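손목 카메라 다시 달았다

5월 들어 작업실 간 게 겨우 두 번째. 퇴근하고 가면 이미 밤이라 뭘 할 시간이 없다. 그래도 오늘은 손목 카메라 브라켓 새로 뽑은 거 달고 왔음. 까먹기 전에 메모.

지난번 브라켓은 나사 조일 때마다 각도가 틀어져서 그냥 버렸다. 이번엔 벽 두께 2mm로 올리고 구멍도 살짝 키움. 출력 11시간. 밤새 돌려놓고 잤는데 첫 레이어 안 뜬 게 어디야. 무게도 재봤는데 그리퍼랑 카메라 합쳐서 979g. 1kg 안 넘기는 게 목표였으니까 일단 통과. 케이블은 아직 케이블타이로 대충 묶어놨다. 언젠간 정리하겠지...

이름은 Flitier로 하기로 했다. Cormac이 밀던 Hirnurari는 발음이 안 돼서 탈락. 미안.

물건은 장난감 샌드위치부터. 네모난 블럭은 이제 지겹고, 비닐 포장된 게 들어가야 실력이 드러난다. 바구니에 넣으면 손가락 들어갈 자리도 확 줄어들고. 각도 맞추는 데 한참 걸렸다.
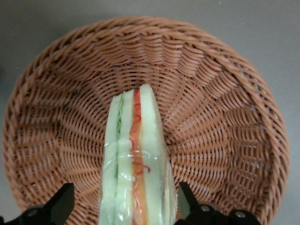 손목 카메라로 본 바구니 안. 손가락 벌린 상태.

문제는 비닐이다. 주름진 데가 하얗게 날아가서 가장자리를 자꾸 엉뚱한 데로 잡음. 노출 2000으로 고정해봤는데 어두운 쪽이 뭉개져서 다시 자동으로 돌려놨다. 조명을 옆으로 빼는 게 나을지도? 전빛나 님은 편광 필름 한 장 붙여보라는데 집에 있는 건 다 긁혀서 새로 사야 됨.

그리고 손가락이 까만 건 좋은데 안쪽이 너무 미끄럽다. 실리콘 패드 잘라 붙일 예정. 접착제 뭐 쓰는지 아시는 분 댓글좀요. 순간접착제는 지난번에 이틀 만에 떨어졌어요.

다음에 할 거
패드 붙이기
조명 위치 바꿔서 다시 찍기
케이블 (진짜로)
캘리브레이션 파일 백업. 지난번에 덮어써서 처음부터 다시 햇다

막차 시간이라 여기까지. 코드는 주석 좀 달고 올릴게요.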